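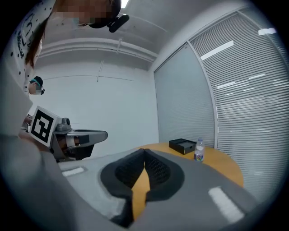
FK Zerneck is a football club from the town of Zerneck. The team plays its home games at Vistel Park, a ground with one covered stand and grass banks on the other three sides.

The club was formed by a merger of two works teams, Zuvetti and Šimek, and kept the green shirts of the first and the white shorts of the second. It spent nine seasons in the regional league before winning promotion under head coach Manolis Kokkinos, with 46 points.

Kokkinos left in January and was replaced by his assistant, Theano Economou. Her first game in charge was a 1–0 home win on 3rd February, watched by 430 people.

The women's side – founded later and coached by Marina Moschos – shares the ground. Its record scorer is Wiesława Duda, with 100 league goals.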